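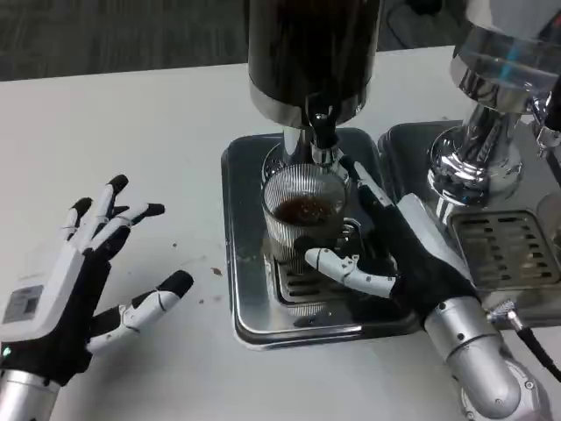

Moura Men's Basketball Boosters
Minutes, 21/09/2021

Hi all, I got stuck with the notes again, so blame me for the spelling. Adalberto Pimentel ran the meeting and got us going a little late while people found chairs. Last meeting's minutes were approved with one fix (I had the Brarlow game down as a home game, and it's away, sorry!).

Schedule. Josué Frota went over the nonconference games. We open at home against Brastitz, then it's two on the road, and then the long break for finals. Conference play starts in January. Josué thinks the Brarlow trip is the one that will tell us where we stand, and I agree, that gym is a tough place to shoot in. There was a lot of talk about whether we still need a backup point guard. I won't write it all down, but it got loud and I enjoyed it.

Bus to Brarlow. We have 11 people signed up so far, and Adalberto wants a firm list before he books anything. If you're in, tell him and not me, I lose things. 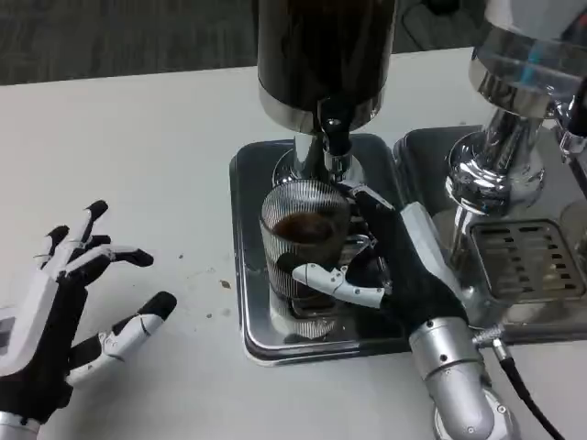

Scoreboard. The shot clock on the east basket is still freezing up. Flulex sent a quote of 3,000 dollars to replace both clocks, with installation included. I asked if we could just do the bad one, and Josué said the old and new ones won't talk to each other. Motion to accept the quote, seconded, passed with 2 against. Adalberto will call them this week and ask if they can get it done before the Brastitz game.

Student section. We're keeping the free T-shirts for opening night. Color is still up in the air (I'm pushing for gold, everybody else wants white, we'll see). Josué is getting prices for both.

Other stuff. Somebody left a gray jacket at the last meeting and I have it in my car. Parking for season ticket holders got moved to next time, we ran out of steam.

Adjourned at 8:40. Next meeting is same place, same time, and Adalberto will email the agenda.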